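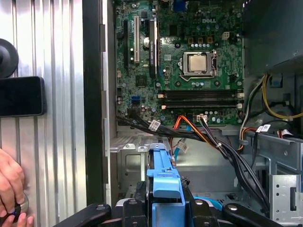 Rallano sells used desktop computers as barebone units, for people who like to finish the build by themselves. Each unit comes with the case, the motherboard, the power supply and the cables. The Dell board on this page has the processor in its socket, without cooler, and the memory slots are empty, so you can choose your own modules. Please put new thermal paste before you mount a cooler. We leave the small white labels on the cables, they help a lot when you connect the drives.

Price: 72 dollars per unit, or 86 dollars with a cooler from Teuber
Item number: Jerkance 11
Not included: memory, hard drive, keyboard, monitor, operating system

Orders are packed at our Raltisness warehouse and leave within 5 working days. If the colour of the case is important for you, write to us before you order.

Page updated February 10, 2021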